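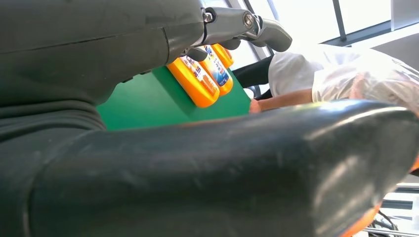
Workshop Tips: Before You Spend a Month Teaching an Arm to Pick Up Bottles

Print this page | E-mail this page

Every few weeks somebody writes in to ask whether they should start collecting their own examples so a robot arm can learn a job "by watching." Usually the job is dull. Bottles into a box, bottles out of a box, bottles stood up that were lying down. My answer has been the same for a while now: you probably don't need it, and if you do it anyway, do it properly. What follows is the properly part, with grumbling.

Try the stupid fix first

If your bottles always arrive the same way, a chute and a stop will do more for you than any learned system. Mattes Tiedemann wrote to say he spent most of December gathering examples for a capping bench and then solved the whole thing with a strip of angle and two screws. He kept the recordings. I can't think what for.

Learning earns its keep when things show up crooked, in heaps, or mixed. If you can't describe the mess in a sentence, go ahead and record. If you can, bend some metal.

Decide what counts as one example

Write it on a card and tape it up where the operator can read it. Mine says: starts with the fingers open and clear of everything, ends with the bottle let go and the arm back up. Anything that starts late or stops early goes in a separate folder. I have seen a set where half the runs ended with the bottle still in the grip, and the arm they trained on it would hold on like a toddler with a cookie. The people who made the set blamed the software for two weeks.

Let bottles lie the way they lie

The big temptation is to line everything up, labels to the front, same gap between each one. It makes the recording go fast and it makes you feel tidy. It also teaches the arm about a world that exists only on your bench. Turn some over. Push a few together so the shoulders touch. Lay them on their sides against a block and let them lean. A round bottle on its side will roll when a finger nudges it, and you want that in there too.

On the other hand, don't go wild and change everything at once. Swap the bottles one session, the block the next, the light after that. When it all goes wrong you'll have some chance of knowing when it started.

Window light is not your friend

A wrist camera pointed toward a window spends its life trying to cope with the glare, and the thing you care about goes dark or flat. The sales sheets say the system will "adapt." Maybe. I'd still hang a sheet. If you can't cover the window, record in the morning and again in the late afternoon so both kinds of light are in the set, and write the time of day in the log. A shiny black arm throws its own streaks of light as well. You can live with those, but wipe the greasy smudges off before you start, and use a dry cloth near the joints.

Check what the camera sees, not what you see

Stand behind the operator and everything looks wonderful. Then open the recording and find that the arm itself fills most of the view and the bottle is a bit of color peeking out under a finger. Run the whole motion once, slowly, and watch it on the screen. If the object disappears at the moment of the grip, you need a second camera or a different bracket. Do this before the first real run. I have done it after, and a whole Tuesday went in the bin.

Hands in the picture

People reset the bottles, so people end up in the recordings. Pick a rule and stick to it. Either hands are always out before the recording starts, or they are allowed in and you mark it in the log. The halfway version, where one helper is careful and the next one isn't, is the worst of both. Bare forearms, gloves and white sleeves all look different to a camera, so note those too. And no reaching in while the arm is live – I don't care how slow it is.

Xiuying Cai sends a good one: a foot switch for start and stop, so whoever does the resetting isn't poking at a keyboard with sticky fingers. Cheap, and it cut down the runs that begin with somebody's elbow.

How many do you need?

Fewer good ones than you've been told, and more than you'd like. The Ivach starter guide asks for 100. The Dastow people say 15 is plenty, which I'd love to believe. On my own bench 22 was useless, 40 was passable with one kind of bottle, and a new bottle with a slicker label sent me most of the way back. Hold a few bottles out of the set completely and test on those. Anyone who shows you a success rate on the same bottles they trained with is showing you very little.

Throw out the bad ones, keep the clumsy ones

A fumble where the operator recovers is worth having. A fumble where the operator gives up and restarts is not. Sort them the same day, while you still remember which was which. If you leave it to the weekend you'll keep everything, out of laziness, and I say that as someone with two full drives.

Odds and ends

Empty bottles and full ones grip differently. Put a small dot on the base so you can tell them apart in the log.

Check the finger pads before each session. Pads that have picked up label glue will drag a bottle along after they open.

Tie back loose cables before the arm finds them. Idero clips are fine, so are bread bag ties.

Back up to something that isn't the laptop running the arm.

If you've got an El Ouafi bracket that has stayed straight for longer than a season, write in and tell me how. Mine droops.

15 comments | 22 shares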